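How a Robot Hand Learns to Hold Things

Hello, young builders! My name is Teodoro Villalobos. In our shared workshop in Flircombe, my friends and I are building a robot. We call it Zenow. We started in August, and the hands gave us the most work.

Try something for me. Pick up a spoon. Easy, yes? But your brain has just done many small jobs. It found the spoon, it moved your arm, and it told your fingers when to stop closing. A robot must do all these jobs too, and we must teach it each one.

First, the fingers. Your finger bends because it has joints. A robot finger also needs joints. In a robot, a joint can be a bolt with a part that turns around it, a little like the middle of a pair of scissors. Small screws keep the other parts together. I have a box with 304 screws in it, and my friend Prieto still says we need more!

Second, the motors. A motor is the muscle of the robot. When it turns one way, the fingers close. When it turns the other way, they open. If it pushes too little, the thing falls down. If it pushes too much, a soft thing can break. 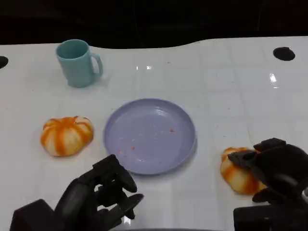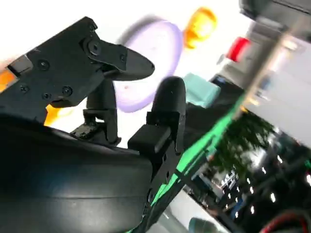

Third, the practice. Do you remember how you learned to tie your shoes? You did it wrong many times before it was right. Zenow is the same. In one afternoon we did 126 tries with the same toy ball, and after every try we wrote in a notebook if the ball stayed in the hand. Then we changed one small thing in the program, for example how fast the fingers close, and we began again. Please change only one thing each time. If you change two things together, you cannot know which one helped.

Now a game for you at home. Put on thick winter gloves and try to lift 10 dry beans from the table into a cup. You will feel how difficult it is when your fingertips do not feel much. After that, try with one eye closed.

Some words to remember:
Joint: a place where something bends or turns.
Motor: a machine that makes parts move.
Program: the list of orders that the robot follows.

Next time I will write about Jinder, our second robot, who has wheels and no hands.

Written 17/01/2021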